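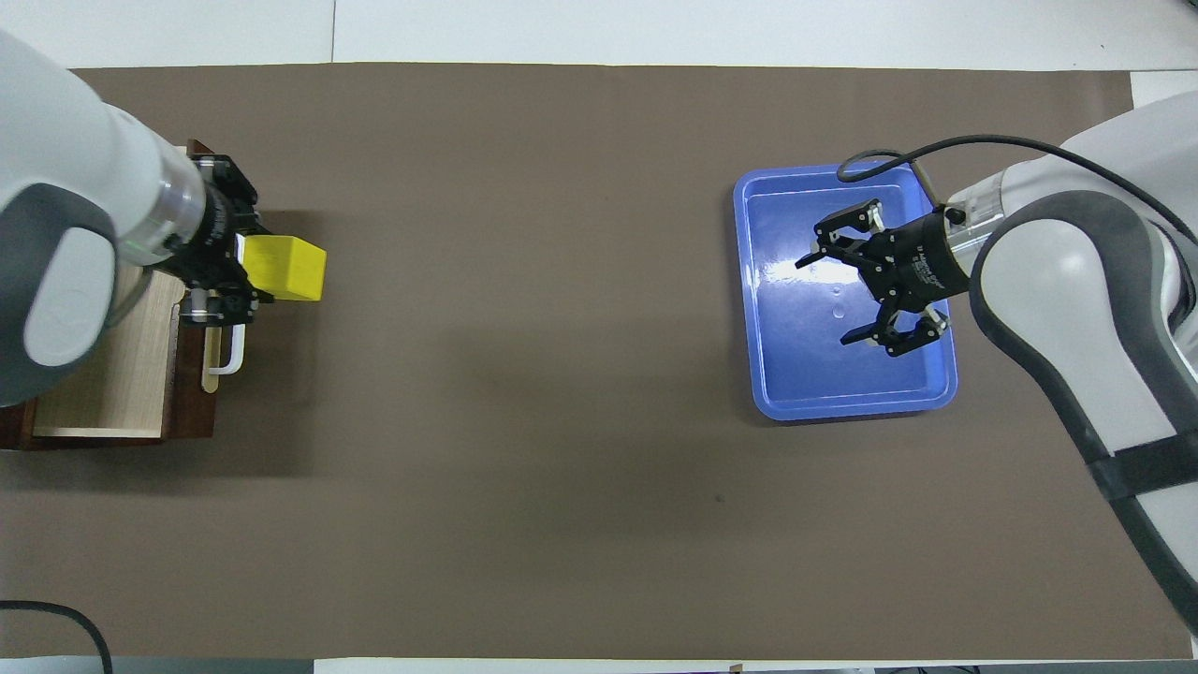

Session 4 - Side-scrollers on the 8-bit home machines

Notes only, not a full write up. Read alongside the Kiltalau chapter in the reader. Bring the level map handout.

Main example this week: Stisten. Single screen at a time, flip-screen not smooth scroll. You play a lighthouse keeper going down through flooded cellars looking for the lamp parts. 3 lives, no continues, no save. Typical for a cassette game.

Why flip-screen?
Memory mostly. Smooth scrolling meant redrawing a lot of the display every step and the processor had other things to do. With flip-screen you draw the room once, then only move the sprites. Also easier to design - each room is its own small puzzle, can be tested on its own.

Downside: enemies waiting right at the door. Player walks in, dies, doesn't know why. Stisten has at least one of these (the eel room). Samix, the follow-up, fixes it by giving you a short pause on entering. Watch for this when you play, it's easy to miss.

Scoring
Lamp part = 2,000 points. Ordinary pickup = 200. So the score pushes you towards the main route and the pickups are really just there to tempt people into bad jumps. Ask yourself whether you'd bother with a pickup over the spikes for 200. Most players do the first time, then stop.

Compare with Kiltalau, where the pickups also refill air. Completly different feel. There the small items matter more than the big ones and the player has to plan a path before leaving the surface.

Controls
One stick, one button. Button does jump AND use, depending on where you stand. Causes trouble near ladders. Standing under a ladder and pressing the button climbs, one step to the side jumps. Several reviews at the time complained. Term to know: context action.

Sound
Very little. Footstep, splash, death tune. No music during play, only on the title screen. Silence does a lot of work in the lower cellars though - the splash is your only warning that something has dropped in behind you.

The Głowacki map
Fan-drawn, covers every room, later printed in a magazine. Copy in the handout. Note that the rooms don't join up properly: go right from the pump room, then down, then left, and you should be under the pump room but you aren't. Mistake or on purpose? We'll argue about it in the seminar. Have a view.

Terms for this session
Flip-screen: display changes a whole room at a time
Sprite: moving object drawn separatly from the background
Context action: one button, different results by position
Collision box: the area that counts as a hit, often bigger than the drawing

For next time
Play Stisten as far as the second lamp part, or as far as you can stand.
Mark on the map every place you died. Bring it.
Half a page on one room: what does it teach the player, and how. No plot summary please.
Samix is optional but do the first few rooms if you've time.

Emulators are on the lab machines, same folder as last week. Lab shuts at 6pm.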